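**Purnwood Museum to Open Its Textile Storeroom, With Doubts Attached**

PURNWOOD, Thu 2 April. The Purnwood Museum will hold a workshop in September on storing old clothes and family linens. It is aimed at people who have been sold a "museum grade" box and wonder what they paid for.

"That phrase can mean nearly anything," said curator Hanna Malinowski. "We've bought the boxes too. I'd like to see some proof."

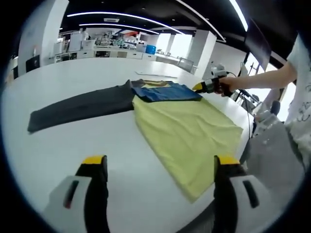
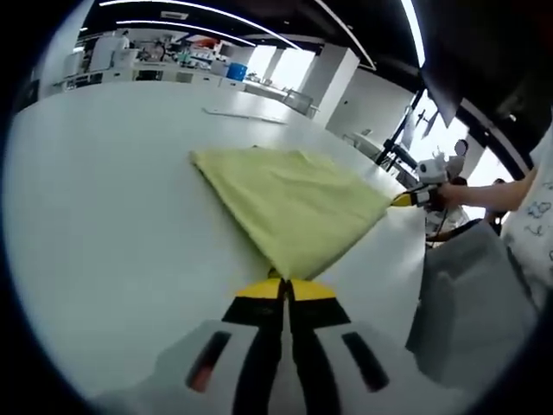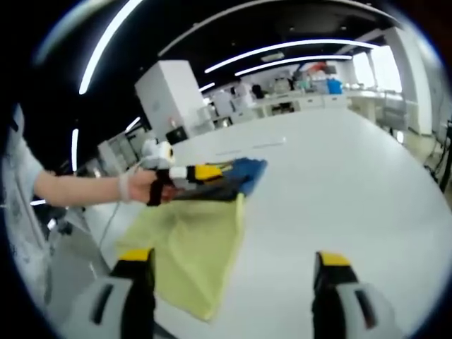
Malinowski and textile conservator Delali Akolgo will test seven common claims about tissue, cedar and sealed plastic bags. Akolgo has little faith in the usual rule that everything must be rolled. A light garment with soft wrinkles, like the pale yellow-green shirt spread on the white table in the first photo, may do as well laid flat, and she wants to hear the case against it. Old advice about lavender will get the same treatment.

The museum makes no promise that visitors will leave with a method that works. Places are limited to 200 and tickets cost $5 at the front desk.

Press contact: Oisín Egan, Purnwood Museum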